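Papers > Tools for Household Manipulation > Renting a Demonstration Kit: A User's Account > Section 4

4. Using the Moya kit in real kitchens

4.1 What we rented and why

I should own up at the start of this section that I didn't want to rent anything. Our group had a half-built hand-held gripper of its own (Ivan Hrynyshyn's design, printed in a rather alarming orange) and I was fond of it. But it needed recalibrating every time somebody put it down a bit too firmly, and after one long winter of that I gave in and wrote to Ilel about their Moya service. You pay by the month, they send you the gripper, a charger, a set of spare finger pads and a log-in, and whatever you record goes up to their server and comes back a day or so later as trimmed, time-stamped demonstrations with the finger opening worked out for each video frame. That last bit is what you're really paying for, and I'll come back to it in 4.4.

We kept the kit until April and used it in 11 kitchens, all of them belonging to people who cook in them. Two of us did nearly all the recording, Noelia Bustamante and me, and the set we ended up with holds 2846 demonstrations of picking up, moving, stacking and putting away crockery. Section 5 deals with the policies we trained on it. Here I only want to talk about what the kit was like to live with, because when I was deciding whether to rent one I couldn't find anybody who'd written that down!

4.2 In the hand

The first thing everyone asks is whether it's heavy. It isn't, for the first quarter of an hour. After that you start to notice that the weight sits forward of your wrist, and by the end of a session I was resting my elbow on the worktop between takes without meaning to. Noelia, who climbs, had no complaints at all, so take my forearm as the lower bound.

The fingers close when you squeeze and open when you let go, and the link between the two feels direct enough that I stopped thinking about it fairly quickly. I'd practised on mugs for an afternoon and then on the thing I was most worried about, which was rims. A bowl rim is thin and curved, and if you come at it a few degrees off, one pad takes hold and the other skates. The angled arms on the black frame help here, as you can see past them to where the pads are going to land, and the triangular cut-outs help a little more. Ivan had made the arms on ours solid, and I don't think either of us had realised how much of the worktop we were hiding from ourselves. Figure 2 is taken from the gripper's own camera at the start of a bowl approach, with the blue pads slightly open and the steel bowl ahead of them. It was one of our more cluttered sinks, and I've come to think of it as the fairest test we gave the kit.

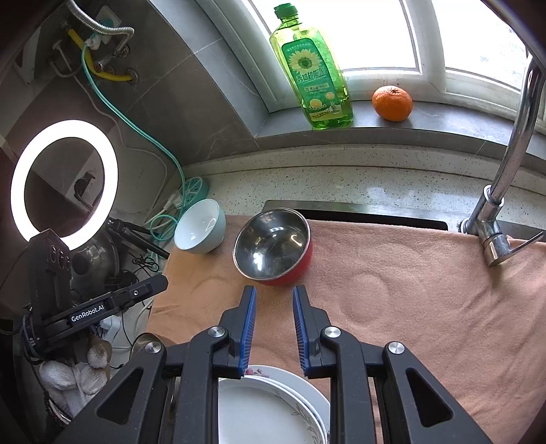 Clutter was where our own gripper used to let us down, so I'd gone in expecting trouble. What we found with the Moya was that the clutter itself did very little harm and that soft things did a lot. Towels were the worst. People lay them on the side to put crockery on, quite sensibly, and a bowl standing on a folded or wrinkled towel will tip as you touch it and then tip back as you lift. The tracking coped with that. I coped less well, and in the early sessions I'd chase the rim with the fingers and end up with a demonstration full of little corrections. Jagadeesh Varghese, who was doing the training at our end, sent me a very polite message asking whether I'd been recording on a boat.

We settled on a rule that you were allowed one correction per grasp. If you needed a second, you finished the movement anyway, said "scrap" out loud for the audio track, and did it again. I'd recommend the rule to anyone, whichever kit they use. It kept the recordings tidy and it also, I think, kept us calmer, as there's something about a forgiving rule that stops you clenching.

Plates were easier than bowls in every kitchen, provided the stack was near enough to the front of the worktop to get a finger under the edge. Where it wasn't, we moved it and noted that we had. The pads grip glazed china nicely. They pick up crumbs too, and a crumb between pad and plate shows up later as a finger opening that never quite reaches the figure you'd expect, so we got into the habit of wiping them between households and wished we'd started sooner.

4.3 Light, shine and windows

The manual (a thin thing, but clear) asks for "even indoor lighting", which made me laugh, because I've never been in a kitchen that had it. Sinks get put under windows. The kitchen in Figure 2 is typical: bright daylight coming in straight behind the taps, a polished bowl with highlights all along its rim, and a ring light over to the left doing its best. Pull the blind and you get a nicer picture of a kitchen that doesn't look like anyone's.

So we left the blinds alone. On the whole the camera dealt with this better than I'd feared. It would darken for a moment when the window came into view and recover once the gripper dipped towards the worktop, and since most of the interesting part of a grasp happens looking downwards, the dark moment usually fell where we didn't mind it. Trouble came when somebody lifted a bowl high, towards a wall cupboard, and swung past the window on the way. The service marked plenty of those stretches as doubtful. I went through a batch by hand with Anselmo Echevarría, grumbling, and we agreed with nearly all of its doubts, which was annoying in the way that being fairly told off is annoying.

Steel was the other worry. The service's pose tracking leans on things in the background that keep still, and a shiny curved surface close to the lens is full of things that don't. Oddly enough it was the busy kitchens that came out best. Tiled walls, speckled worktops, pipes, cables, a bottle of washing-up liquid on the sill, all of it gives the tracking something to hang on to when the middle of the view is taken up by a bowl. The kitchen we'd all voted loveliest, with plain white walls and nothing left out, gave us the most lost tracks of the lot. Noelia had wanted to move in.

I'd put an extra light on the list of things to bring, but set it to one side and don't fuss over it. We tried it close in at first and got hard reflections on anything glazed. Moving it back was better, and so was simply pointing it at the wall.

4.4 The service behind the gripper

Ilel run the processing themselves and you have no say in how it's done, which will bother some readers and did bother Jagadeesh. You upload, you wait, you get a folder. Most folders came back the next day. Two didn't come back at all until I wrote and asked, and in fairness Nerea Olmedo on their support desk answered quickly both times and told me plainly what had gone wrong (our file names, once, and their queue, once). I was more impressed by that than I'd have been by a perfect record.

The trimming is good. It starts each demonstration a touch early and ends it a touch late, and you can ask for it tighter. The finger opening agreed with our own caliper checks closely enough that we stopped checking, apart from the crumb business already mentioned. What I'd grumble about is the labelling, an optional extra that we paid for in the first month and dropped in the second. It called every bowl a bowl and every plate a plate, but saucers were anybody's guess, and anything standing on a towel was quite likely to be labelled together with the towel. We did our own after that with Darkusano, a small labelling tool Anselmo already had running, and it took less time than arguing.

We compared the price with Sitcombe, who sell their kit outright and leave the processing to you. If you've got somebody like Ivan to look after the hardware and a machine standing idle for the processing, I think buying makes more sense past the first half-year. We had Ivan, but he'd been promised to another project, and I wasn't going to be the one who asked for him back.

4.5 Things I'd do differently

I'd ask for two sets of spare pads at the outset. I'd visit each kitchen beforehand at the same hour we meant to record, having been caught out by low sun more than once. I'd also get the permission forms to households earlier, as several people quite rightly wanted to know what else the camera would see besides their crockery, and I ended up answering in doorways with my arms full of kit. The form we used by the end is in Appendix B, and it says in its first line that windowsills, walls and whatever's on the side will be in the recordings too.

Related items

Section 3: Choosing the crockery tasks
Section 5: Training on rented demonstrations
Appendix B: Household permission form
Hrynyshyn and Varghese, Notes on a printed gripper with solid arms
Bustamante, Recording beside windows: a short field guide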